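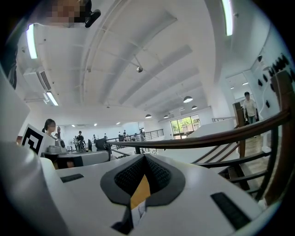
Buckley Rooms: second progress report to the Dudumden Fund
2025-02-16

The first report promised that the second would be shorter and contain more furniture. It is shorter.

Where we are

The big room is open and in daily use. The ceiling stayed white, after a long discussion of other colours that cost us a fortnight and no paint. The beams and the broad grey bands were already there and we left them alone. The long bright lights are up and do what they were bought for. The dome pendants are further off and were the one item in the bid described as "character". They have had more compliments than the fire doors, which cost a great deal more.

The air conditioning went in between two of the lights, where the electrician wanted it, and not over the stairs, where we wanted it. We have come round to the electrician's view, mostly on the grounds that the unit is now bolted there.

The mezzanine

The railing was the largest single job of the period. Black metal bars, a dark brown wooden handrail, and a curve in it that the drawings showed as a gentle line and the joiner from Dratari described in other terms. The quote for a straight one was lower by 500 pounds. We paid for the curve out of contingency, as agreed with you by email, and the contingency line now stands at 2,000 pounds.

People lean on the handrail a good deal. We had budgeted for it as a safety item and seem to have bought the most popular piece of furniture in the building.

Tables and chairs

The wooden tabletops arrived from Nestell in two deliveries, the second containing the legs. Everything has since been put together. The grain is a warm orange-brown and looks well against so much white, and it also shows every mug. Coasters have been bought from petty cash and are ignored.

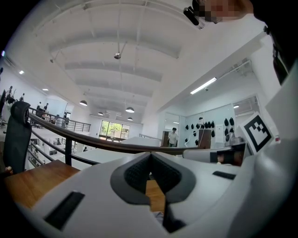 Will the chairs all match by the time the grant ends?
Probably not. We bought the black mesh ones with headrests for the long desks, and the money for chairs ran out before the desks did. The rest will be whatever we already own, with the wobbly ones mended or moved somewhere people don't sit for long.

Use of the room

Our target for the period was 60 bookings and we passed it in the last week, helped by a choir that books the room in single hours and so counts as a crowd. Desk users have asked for quieter mornings. The choir has asked for more of them. A timetable is being drafted.

What has slipped

The acoustic panels. A big white room with a hard ceiling sounds like one, and a dropped spoon downstairs can be enjoyed by everybody upstairs. Dratari have measured up and will fit the panels in March. The store cupboard has also slipped, in that it is full and has no shelves.

The sign for the front door came back from the printer with Buckley spelt correctly and Rooms in the singular. It is being redone at their expense.

Money

Spending is within the total. Lighting came in under, the railing over, and the tables as quoted once the delivery charge had been argued about. We would like to move what is left on the lighting line across to shelving, and need your written consent to do so within 30 days if the joiner is to keep our slot.

Next period

Panels, shelves, sign, timetable. We also owe you the visitor survey, which is printed and in the cupboard, behind the folding tables.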